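Week 7 notes: Glare, or why you can't read your screen by the window

Okay, so picking up where we ran out of time. We'd done diffuse reflection (paper, walls, your sweater) and I'd just started on the shiny stuff.

Glass reflects a little of the light that hits it head-on, and much more as the light comes in at a steeper slant. That's all that's going on when a store window is easy to see through from straight in front and turns into a mirror when you walk past it sideways. Try it on your way home, it's fun!

Now the part people got stuck on in February. A reflection doesn't have to be strong to be annoying - it only has to be brighter than whatever is behind it. Say your page puts out 70 units and a lamp bounces 500 at you. The lamp wins. Turn the page down to 34 and it wins by more. With a dark surface behind the glass there's hardly anything to compete, so even a weak lamp shows up as a clear spot.

Matte coatings don't get rid of that light. They scatter it, so you swap one sharp spot for a wide gray haze. Which one you'd pick is a matter of taste (I like matte, Keegan Hoani will argue with you all afternoon).

For next time: read the Malabanan chapter up to the bit on polarizers, and do problem 3. Draw the rays with a ruler, please, I had some very wobbly ones last time. If you missed the lab, borrow somebody's sketch of the window setup and redo the angles yourself, measured from the normal and NOT from the glass. Half the lost points on the last set came from that. 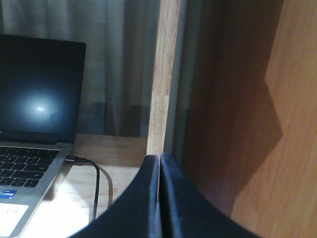
Fig. 1. Light source reflected in a dark laptop screen.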